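Visit report: Nolbridge robot data site, July

Myrtle Wojcik and I spent a day at the Nolbridge site to see how they collect examples for their table-clearing model. We buy the same kind of data from outside at the moment and want to know what it would take to do it ourselves. Our host was Reijo Jääskeläinen, who runs the floor. Driss Lamrani, who looks after the software, joined us after lunch.

The site is one long room with a small office at the end. Visitors sign in at the front desk and get a badge and a pair of safety glasses. Parking is behind the building and the signs are poor. Allow ten minutes.

Reijo started in the office with the numbers. The current set is called Khoury, after the street, and it holds 3593 recorded episodes. An episode is one attempt at one written instruction, such as "put the orange in the bowl." Of those, 1625 were recorded on the present table layout and the others on an older one with a different camera height. They still train on both. Driss said later that the older ones help less than they had hoped, but that dropping them made the results worse on bowls.

The operators work in two-hour blocks with a break in the middle. Each one gets a list of 24 instructions per block. They drive the arm by hand with a leader device and press a pedal to start and stop the recording. If an attempt goes wrong they are told to keep it and mark it as failed. Myrtle asked how many failed ones are kept and the answer was 877, stored in a separate folder. They are not used for training yet.

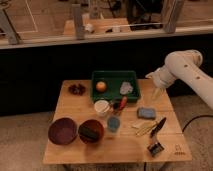

The hardest thing to get right, according to Reijo, is how the objects are laid out before the recording starts. People left to themselves put things in tidy rows with clear space on every side, and a model trained on that does badly in a real kitchen. So the layout is drawn from a list, and the list is made crowded on purpose. A tray with an orange at one end may have a cup right up against it and a red handle resting on its rim, while two bowls sit almost touching at the other side of the table. For a person that is nothing. For the arm, the handle is a problem every time the instruction says to take something out of the tray, and the gap between the bowls is too small to put a finger down. Reijo wants a good share of the episodes to have at least one such problem in them.

He also showed us the rules for changing the layout. The operator swaps objects after every fourth episode and moves everything that stays. The same object is never the target twice in a row. New objects come in each month, and the worn ones go in a box for the test set, where a bit of damage does no harm.

We watched one block from behind the tape. It was slower than I expected. The driving itself takes well under a minute, but resetting the table, reading the next line and checking the camera views takes longer than the task. Raili Tuominen, the operator on that block, said the first week is tiring on the shoulders and that she now lowers the chair before she starts. She types the instruction in her own words after each episode, in addition to the one on the list. Driss values these second versions a lot. People say "stick it in the bowl" and "drop it in there," and the listed wording never does.

Labels are checked the next morning by someone who did not record them. The checker sees the video at double speed and has three buttons: accept, fail, send back. Most of what is sent back is there for a bad instruction, such as "the cup" with more than one cup in view. Their tool for this is called Plirker. It is plain and quick, and Driss will send us a trial login.

Points for our own plan:

We should budget for reset time. Our draft only counts time spent driving.

One spare set of gripper fingers per station is too few. They keep four.

The camera mounts need to be checked at the start of each block. Nolbridge lost two days of recordings to a mount that had slipped, and found it only in training.

Two people per shift is the minimum, even for one station.

Still open is the file format. Theirs does not match what Flirbridge sends us, and Driss thinks converting is a week of work. Irja Turunen will look at a sample episode and report back before we ask for a quote.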